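Workshop notes: pouring cell on the small bench

The Yule bench at the Treddale workshop now has the arm bolted down and the gripper wired. The current build is a pouring cell: bottle in the jaws, plastic cups standing on a white top. The wrist camera looks out between the two fingers, so its mount angle sets what can be seen of a cup during approach.
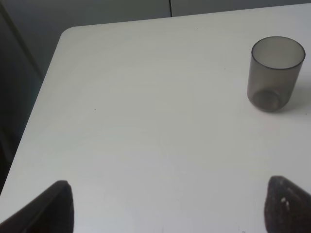

Drevwood

The plain top was chosen for contrast. Tinted cups segment well against it, with the smoky gray one the weakest of the set. Exposure is locked, and the log for March stands at 3,135 entries.
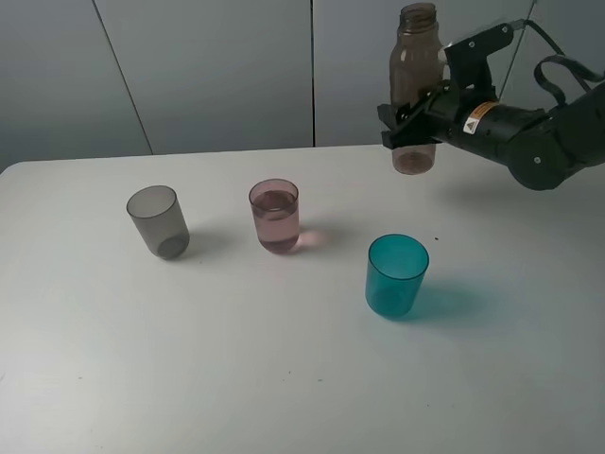
Grip force was reduced in January after a thin-walled bottle buckled. The pour runs at 2 degrees per second until flow starts, then holds for 10 seconds.

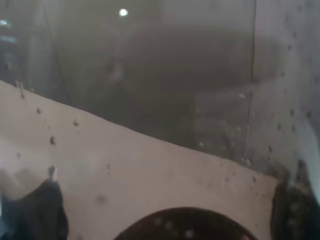
Drevwood

Droplets in the wrist view remain the open fault. A hood for the lens is drawn but not printed.

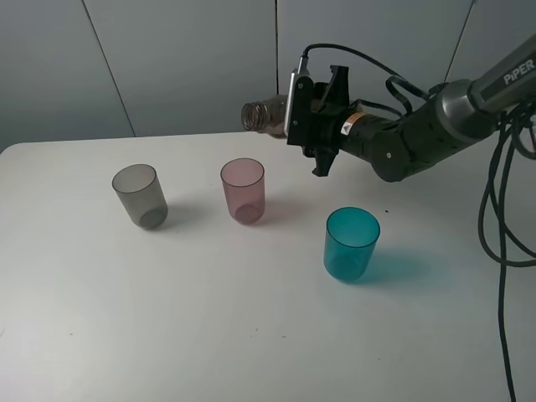
Cable slack also needs work. The loops have to clear the table edge through the full wrist roll, and the next revision moves the tie point up the arm.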